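Flenora Room Notes

README, version of Jul 2, 2025

Flenora is a set of written notes on one shared workroom and the things kept in it. It was put together by Dresten for anyone writing or testing inventory and tidying software. Each note covers one item: what it is, where it was found, and where it ought to go when the room is cleared. There are 113 notes in this release.

What a note contains

Every note is a short text file in British English. The first line is the item name, the second is the place, and the rest is free text of no more than 400 characters. Place names come from the list in places.txt. Names such as "by the wall" or "near the outlet" are allowed where the list has nothing closer.
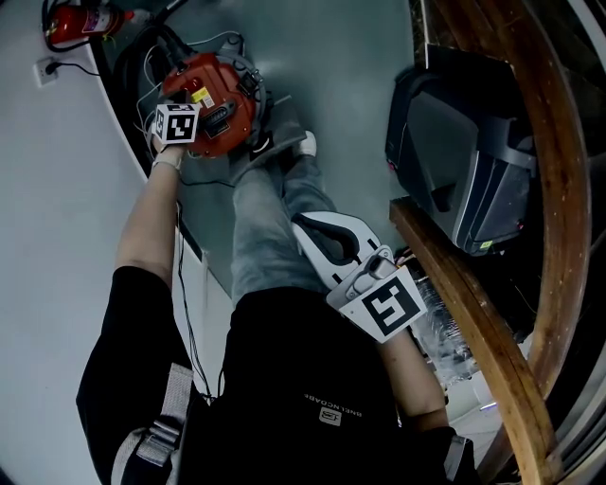

Floor items have their own folder, called floor, and use a slightly longer form. As well as the place, the note says what the item is resting on and whether a cord or cable is attached. An orange-red power tool with its black cord looped round it on the floor goes in as one item, with the cord as a line underneath. A fire extinguisher is entered as fixed equipment even when it stands on the floor, so it never gets a tidying destination.

Stairs and walkways

The staircase is a single place in the list, with two sub-places: foot and flight. Anything left on a step is marked "clear first". We did not split the steps by number, as early readers disagreed on where to start counting.
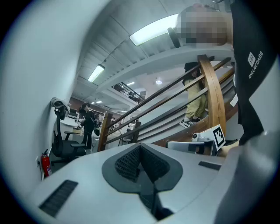

Handrails and posts are listed in fixed.txt along with the lights and wall outlets. They can be used to say where something is, as in "at the foot, beside the post", but they have no notes of their own.

Furniture and cleaning things

Chairs are noted one by one, and a cloth or coat over a backrest gets a separate note. Vacuum cleaner parts are noted separately if they are apart, and together if they are joined. Desks are treated as surfaces, so small boxes on a desk take the desk as their place.
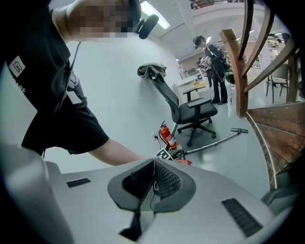
Known problems

Shelves are thinly covered. Contents were only noted down to the size of a shoebox, and almost 20 notes say "mixed" with no further detail. Colour words were left as written, so the same green may be "olive" in one note and plain "green" in another.

Files

notes/ (one text file per item)
floor/ (floor items, longer form)
places.txt
fixed.txt
changes.txt

The Drotach script check_notes reads all the folders and reports missing places. The next release is planned for September and will correct the shelf notes.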